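2021-08-16
Cup storage and table layout, Keltwood annex, side room

Carried over from May: the cupboard above the sink still has the old shelf spacing, so tall cups go in only on the bottom shelf. Isauro Zavala measured it again and wants the upper shelf raised one peg. Not done yet. Pegs are the Maldonado type and we have 2 left in the drawer. Order more before anyone starts on the second cupboard.

Cloth
Put the blue-gray cloth with the white diagonal lines back on the table. The plain one goes to the wash. The patterned cloth creeps toward the door when the table is wiped, so it was re-squared to the wall edge and clipped underneath. Clips are from the Clusmont box. Wipe in the direction of the wall.

Fill check
Measured one mug from the Lilletti set against the kitchen scale, water at room temperature. 500 g to the brim. Usable fill is lower than that, figure to be taken next time with a line marked inside. Scale drifted by 2 g over 30 minutes with nothing on it. Zeroed before each reading from then on. The battery door is loose and should be taped.

Labels
Shelf labels printed on the narrow tape. Stock number for the tape is 2811. The adhesive holds on the painted shelf and lifts on the bare edge. Isauro suggests wiping the bare edge with alcohol first. Try on one shelf only.

Cups on the table
Sorting is by material and height, and color is ignored. Paper cups are kept apart from the rest and are not stacked inside anything rigid. Row laid on its side, left to right: orange paper coffee cup, taupe, pale pink, small white one with the cacti. The orange one is the largest and sets the clearance for the shelf. Tissues stay at the back-left corner of the table. 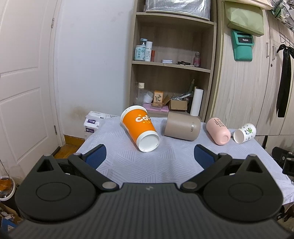 Open items
Raise upper shelf one peg (Isauro).
Order pegs.
Mark the fill line on the Lilletti mug and repeat the reading.
Tape the battery door on the scale.
Find out if the cactus cup belongs to this room or to the front office. If front office, take it off the list and redo the label for the small shelf.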